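Flinenlow Hats and Stands – read me first

Hello, and thank you for opening the folder! Flinenlow is our slowly growing set of tabletop pictures from the Bundside room, all to do with hats and the wire stands they sit on. There are 435 pictures so far, sorted into 12 folders by colour of hat.
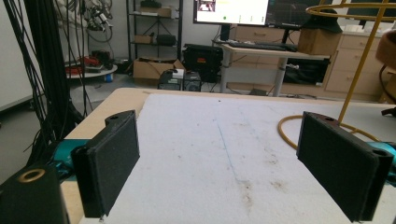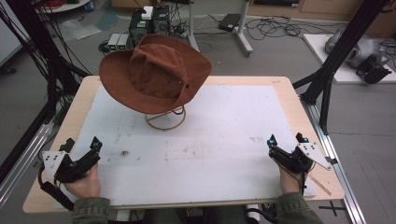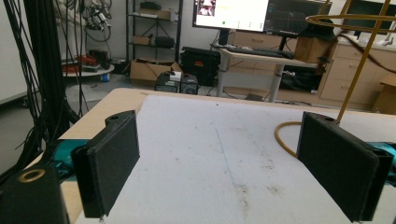 Bundside table, white covering on top. Rust-brown suede hat on its stand in the second picture.

Suede hats are filed under Probert – please keep the folder names as they are.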